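Last updated: 2021-12-03

How do you lay out a bench for stripping small boards?

I take apart old round driver boards at home, mostly for the capacitors. At the moment everything goes in one biscuit tin and I spend longer hunting for bits than removing them. I have a white table from Tveit and could buy some trays, but I don't know how many or what sort. Does the middle tray need a lining? I have more than 700 boards to get through and would like to be done by April.

Answer 1 (11 votes)

Put one shallow steel tray in the middle for the board you're working on, and plastic trays either side for what comes off. Four is plenty. Wire offcuts get a tray to themselves, as they tangle round everything else. I would line the steel one with something white. Small parts show up on it and the board doesn't skate about.

Do one board at a time. If you have a second one waiting in the tray you will mix up the leads. 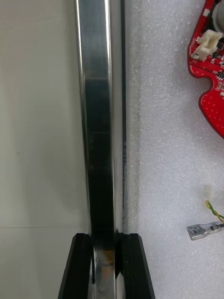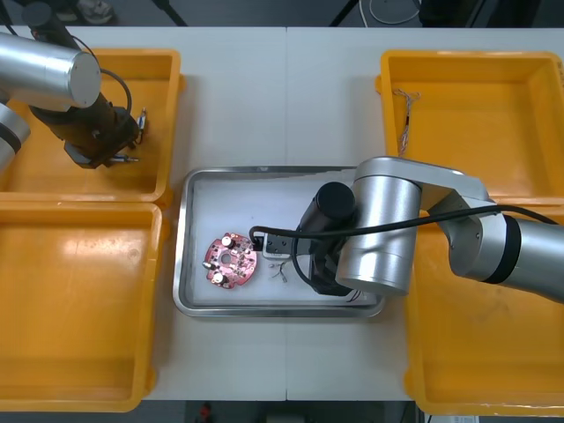
Second picture: red board in the lined steel tray, yellow trays on both sides, wire in the upper right one.

Ours came from Hastton and the raised lips are worth having. Bright polished metal does throw reflections, so move your lamp if you find you're reaching for something that isn't there.

Answer 2 (8 votes)

Agree with most of that, but I'd label the trays. I didn't, and after a fortnight I had good and bad capacitors in together and had to test the lot again. Masking tape is fine. Make sure they're discharged before you put them in anything metal.

Answer 3

I just use ice cream tubs.

Related questions
Rirby desk lamp flickers when warm
Best way to store short wire leads
Are Marar tray liners washable?
Getting glue off a white table top

Contact us | Copyright 2021 | Back to top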